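Simosa Knit Storage: Gallery and Notes
September 2023

Simosa is a small set of knitwear kept for sorting and folding work at the Kurtuluş studio. The pages in this section record how the pieces are grouped, how they are folded, and where they go on the shelf. Care labels were removed from most of the set before it was cataloged, so fiber content is given only where it is known. Notes by Aranka Simon.

Grouping

Pieces are sorted by knit structure first and by color second. Ribbed knits stretch across the width and recover slowly if they are hung, so they are stored flat. Plain knits can be rolled. Anything with a raised pattern goes on top of a stack, never under it.

Color groups are broad: pale, gray, blue, green, brown and rust. A piece with more than one color is filed under the one that covers the most area.

Folding

Lay the piece face down on a clear surface and smooth it from the center out. Fold along the ribs, not across them. A fold across the ribs leaves a line that shows for several days. The finished width is 11 inches for large pieces and 7 inches for small ones.

Sleeves are laid straight down the back. Crossed sleeves add thickness in the middle and the stack starts to lean. Hats and other small items are pressed flat by hand and left unfolded.

Shelf layout

The shelf unit is a Gralex with fixed boards, 22 inches deep. Large pieces are placed with the folded edge facing out. Small items go in open Mavance trays on the second board, one color group to a tray. The trays have no lids and can be lifted out with one hand.

Stacks are kept to the height of the board above, less the width of a hand. Taller stacks catch on the underside of the board when a piece is pulled from the middle.

Rust and brown group

Catalog entry 342. Ribbed knit, rust to terracotta, filed with the browns. The ribs are the guide for folding.
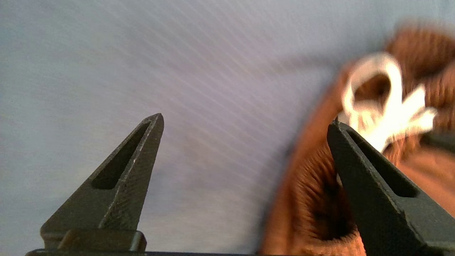 Handling for this group is the same as for the other ribbed knits. Lift from underneath with the weight spread, and avoid picking up by a single edge. Snags are worked back through to the wrong side with a blunt needle; loose ends are not cut.

The group was last refolded in May. Two of the brown entries still need new catalog tags, and the tray for the small items should be moved one place to the left when the green group is done.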